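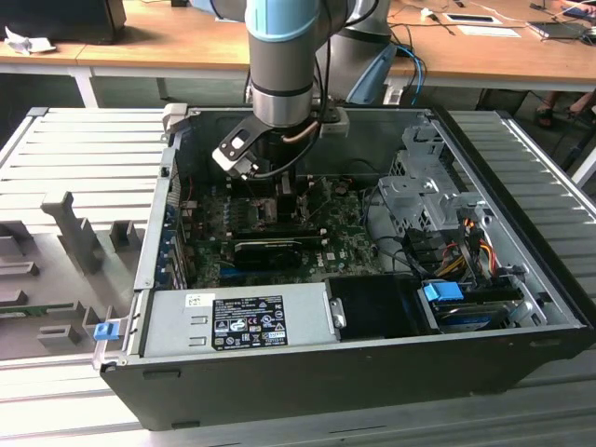
Dell tower on its side, side panel off. The graphics card sits in its slot below the heatsink and memory slots.

Opening and cleaning a desktop tower

Shut the machine down, switch off at the wall and pull the mains lead. Hold the power button in for 5 seconds to drain what is left in the supply. Unplug everything else at the back.

Lay the case on its side on a firm, level surface. A slatted metal bench is good for this, as dust drops through the gaps, but so do screws — keep a lidded tin within reach. Put the side panel down well clear of the case with its inner face up, so the moulded tabs are not carrying any weight.

Touch bare metal on the case before you touch a board, and again each time you come back to it.

Dust. Use a soft 26 mm brush and a vacuum nozzle held a hand's width away. Work from the heatsink outwards. Hold fan blades still with a finger while you brush them. Vents on the power supply may be brushed from outside. Do not open the supply itself, whatever the state of it.

Graphics card. Undo the bracket screw or latch at the rear panel first, then release the catch at the end of the slot. Lift the card straight up by its edges. If it will not move, the catch is still on.

Drives. Coloured latches generally mark the parts meant to be moved by hand. Take the data cable off by its plug, never by the lead. SATA plugs go on one way only and need very little force.

Cables. Tie spare power leads back against the drive cage with 3 mm ties, clear of any fan. Trim the tails flush.

Refit the panel last, after a test run of a few minutes with the fans in view and hands out of the case.

Page kept by Stanisława Michalski, Clarnolley Workshop Notes. Last revised 9 February 2021. Back to top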